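# El planificador me encuentra agarre en las tazas lisas pero no en las blancas acanaladas

**Lucyna Wieczorek**

Hola a todos, a ver si alguien me echa una mano porque llevo desde agosto peleándome con esto. Tengo un brazo con pinza de dos dedos montado junto a una mesa redonda y la tarea es sencilla sobre el papel: coger una taza por el asa y acercarla al hervidor. La percepción es una cámara RGB-D en la cabeza, segmentación, recorte de la nube de puntos y de ahí al generador de agarres de Bornonent (la versión que viene con Stustthorpe, sin tocar nada).

Con tazas oscuras y lisas va de maravilla. Con las blancas acanaladas, un desastre: la máscara sale bien, la veo perfecta en el visor, pero la nube recortada llega con agujeros justo en el borde y el planificador me devuelve esto:

`no valid grasp candidates (filtered: 27)`

Lo raro es que por la noche, con la luz del techo, la misma escena funciona casi siempre. He subido el número de muestras a 1000 y solo he conseguido que tarde más en fallar. ¿Es cosa de la cámara, del filtro o mía? Os dejo una foto al final de todo.

---

**Teodor Kwiatkowski**

Cambia de tazas :) En serio, yo con objetos blancos ni lo intento. Pásate a algo oscuro para la demo y ya lo arreglarás después.

---

**Kazimiera Sobczak**

¡Uf, me suena muchísimo! Yo creo que tienes dos problemas juntos y por eso te vuelve loca.

El primero es el sol. Si la mesa blanca se te quema por un lado, la profundidad en esa zona sale a cero o con valores absurdos, y las acanaladuras no ayudan porque alternan brillo y sombra. Prueba a fijar la exposición a mano (la automática mide la pared y se queda tan ancha) y a fusionar varios fotogramas antes de recortar. Yo uso 12 con la mediana por píxel, descartando los ceros, y el borde aparece casi entero:

```python
prof = np.stack(fotogramas).astype(float)
prof[prof == 0] = np.nan
prof = np.nanmedian(prof, axis=0)
```

Ojo, los píxeles que sigan en NaN quítalos antes de generar la nube, que si no el filtro de normales se atraganta y el error que da no tiene nada que ver.

El segundo: ese `filtered: 27` significa que candidatos sí hay, pero te los tira todos. Mira `min_clearance` en el fichero de colisiones. En la instalación que heredé yo estaba en 30 mm, y con las tazas en fila una delante de otra no cabe ningún dedo con ese margen. Bájalo poco a poco, con el brazo despacito y la mano cerca de la seta de emergencia. Y mete la tetera o el hervidor o lo que tengas como obstáculo aparte, con su propia caja, porque si lo dejas en la nube general el asa grande te genera agarres fantasma (me pasó, el brazo se fue a por ella tan contento).

Ah, y ordena las tazas por distancia a la pinza antes de planificar. Si empiezas por la del fondo, las de delante te bloquean la trayectoria y vuelves al mismo error.

---

**Bartosz Zieliński**

Lo de la mediana, bien, pero solo si la cabeza está quieta. Si se mueve un poco entre fotogramas te ensancha el borde y acabas agarrando aire. Comprueba también la calibración ojo-mano, aunque si de noche funciona no creo que vaya por ahí.

---

**Lucyna Wieczorek**

¡Gracias! Era el margen de colisión, sobre todo. Con eso más bajo y la exposición fija ya planifica con la taza de delante, que es la del té. Con la pequeña todavía no: desde la cámara no se le ve asa y mi código la exige siempre, así que me toca escribir un agarre por el borde. Sigo con ello esta tarde y dejo la foto que prometí.

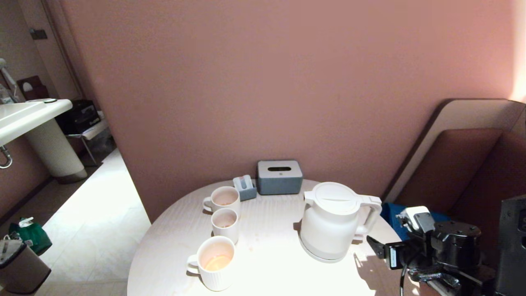

*Foto: Lucyna Wieczorek*

Si alguien tiene hecho un agarre por el borde para Stustthorpe y no le importa compartirlo, que lo pegue en este mismo hilo, por favor.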